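Usmani: force-feedback profile converter for sim racing wheels

Version 3, released 10 August 2025

Usmani reads the settings files written by wheel-base control software and converts them to a neutral text format, one file per game. The converted files can be edited, compared and written back to the original format.

Contents of the sample set

profiles/ 569 profiles, sorted by game
logs/ 2586 torque traces in CSV, sampled on track
maps/ 13 steering-lock tables
tools/ converter and checker

Profiles in the folder named Burnholm were recorded on a direct-drive base. All others come from belt-driven units. Do not mix the two when averaging damper values; the scales differ.

Usage

usmani convert <input> <output folder>
usmani check <folder>

The checker reports missing fields, out-of-range gain and duplicate game names. It does not repair anything. Back up the original settings folder before writing back.

Known issues

Custom centre-spring curves are flattened to linear on export.
Profile names with accented characters are truncated on older firmware.
Traces logged before June use degrees for wheel angle; later ones use radians. The unit is in the header row. 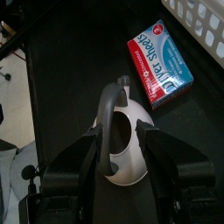 Colm Noonan reports that the write-back step resets the brake-force setting to its default if the pedals are unplugged, and asks for a warning before the file is saved. Logged for the next release.

Licence

Code and profiles may be reused with attribution to the Drataritz project. Maintained by Vendula Kollár and Conall Doherty.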